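Subject: Re: [pollden-homes] Renting out the downstairs unit - anyone done it?
Date: December 26, 2022

Hi everybody,

Hope you all ate too much yesterday. I'm answering the message from last week, quoted here so you don't have to go digging:

> We closed on a two-family over on the Drernard side of Pollden
> and the plan was always to live upstairs and rent out the
> downstairs. The old tenants left in the fall and now that it's
> empty I'm getting cold feet. What do people charge? Do you use
> a management company or do it yourselves? And is it nuts to
> list in the middle of winter? We could hold off until April
> but that's a lot of mortgage with no rent coming in.

Not nuts at all! We listed ours in the dead of winter and had it filled pretty fast. You get fewer calls, sure, but the people who do call really need a place, and they show up when they say they will (mostly). I'd list it now and not wait for April.

On price, ours goes for $1,180 a month, two bedrooms, water included, heat not. We started $50 higher and got a lot of polite silence, dropped it, and the phone rang the next morning. Yours has the driveway and the newer kitchen, so you might do better than us. Look at what's up on the Erkar listings and ignore anything that has been sitting there forever, those people are dreaming.

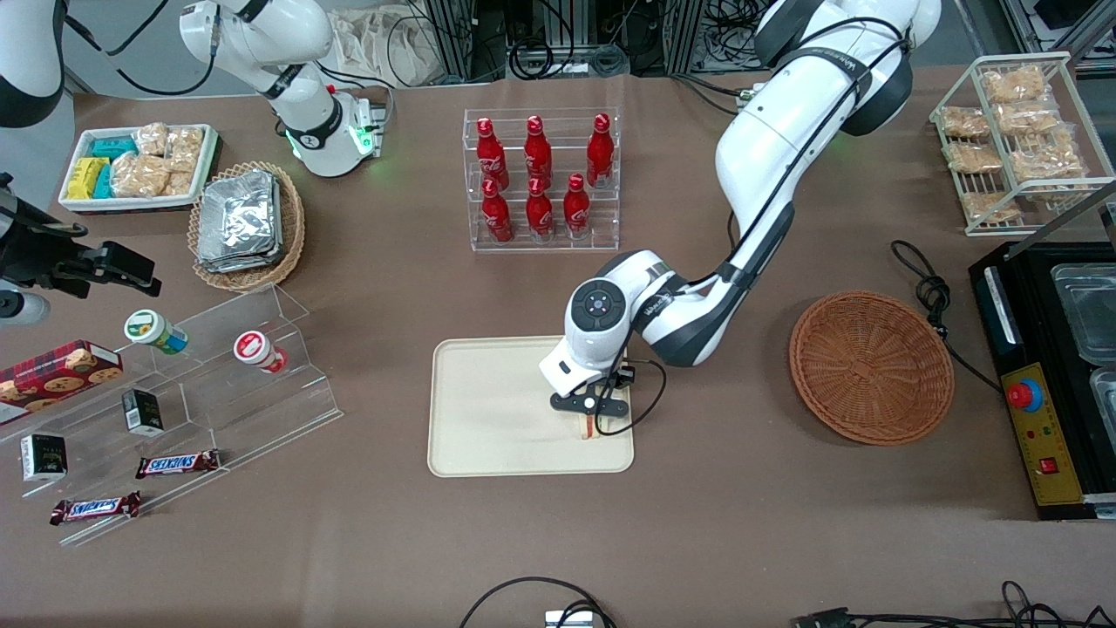 Snacks and drinks on the table

About the management company. We used Pruvost for the first 2 years and I have mixed feelings. They were good at the paperwork and they screened people properly, I'll give them that. But every little repair went through them, and a dripping faucet took three phone calls and a bill that made my husband go quiet. We do it ourselves now. It's more texts at dinner time but when you live right upstairs you're going to hear about the faucet anyway!

If you go it alone, get a real lease. Don't download the first one you find, ours had a whole page about a swimming pool. Pay a lawyer for an hour. Put in writing who shovels, who gets which side of the driveway, where the trash cans live, and whether the basement is shared. The basement is the one we forgot and we argued about a treadmill for most of a year.
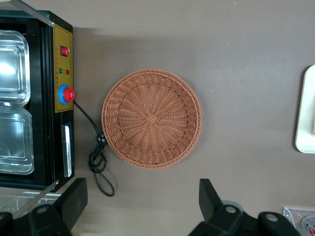

Then there's the walk-through. Go room by room with the new tenant before they get the keys, write down every scratch, both of you sign it, and take way more photos than you think you need. Inside the oven, inside the closets, the window sills. I missed the bathroom floor the first time and ended up eating the cost of it because I couldn't show what it looked like before.

Call your insurance too. A regular homeowner's policy may not be the right one once somebody's paying you rent, and I only found that out when I called about something else entirely. 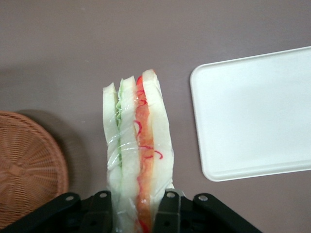
Oh, and showings. Do them back to back on one afternoon if you can. We had 5 in a row and it saved us from heating and mopping the place over and over. Leave the lights on and the heat up a bit before anyone comes in, an empty apartment feels freezing in winter even when it isn't.

One question back at you: is the downstairs on its own electric meter? Ours wasn't, and splitting it was a bigger job than we expected. If it's still one meter, work that out before you put a number in the ad. Happy to send you our lease with the names taken out, just write me off list.

Your neighbor from the corner with the blue porch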